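**Wanted: people who don't believe in decluttering (and a few who do)**

Every April the same advice comes round: buy a set of boxes, sort the drawer of bits, feel like a new person by teatime. I've read a lot of it and I doubt most of it. The people who swear by sorting systems often turn out to be selling them.

So Flument is running a small home study, and I'm looking for 10 households in Lurkberg to take part. You need a drawer, shelf or cupboard full of odds and ends that you'd normally apologise for. Tidy people may apply but will have to argue their case.
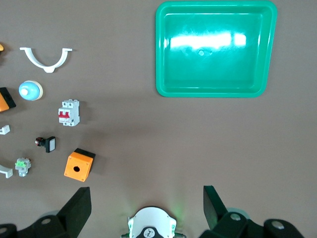 *Small electrical and plastic parts, with a green tray.*

What we ask:

- Keep a short diary for 6 weeks. Note when you looked for something, whether you found it and how cross you were.
- Half the households get trays and sort their things. The other half leave everything alone – no secret tidying, please.
- One visit at the start and one at the end, in your own home, at a time that suits you.

You'll be paid £100, in full, after the second visit. Expenses don't come into it as you won't be going anywhere. If you drop out halfway we'd still like the diary, and we'll pay for the weeks you did.
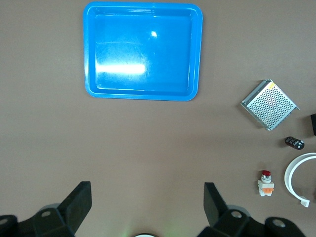
*Blue tray, empty.*

I make no promise that your home will be better for it. My own guess is that the sorted households will find their batteries a bit sooner and spend the time saved looking for the lid. I may be wrong, and the diaries will be printed whichever way they fall.

You must be over 18 and living at the same address throughout. We can't take anyone who works for a storage or furniture firm, and that includes Breltska.

To apply, write to Ataberk Toprak at the Flument office, Vasconcelos House, Lurkberg, and say what's in the drawer. Letters should reach us before 13 June 2026. Photos aren't needed.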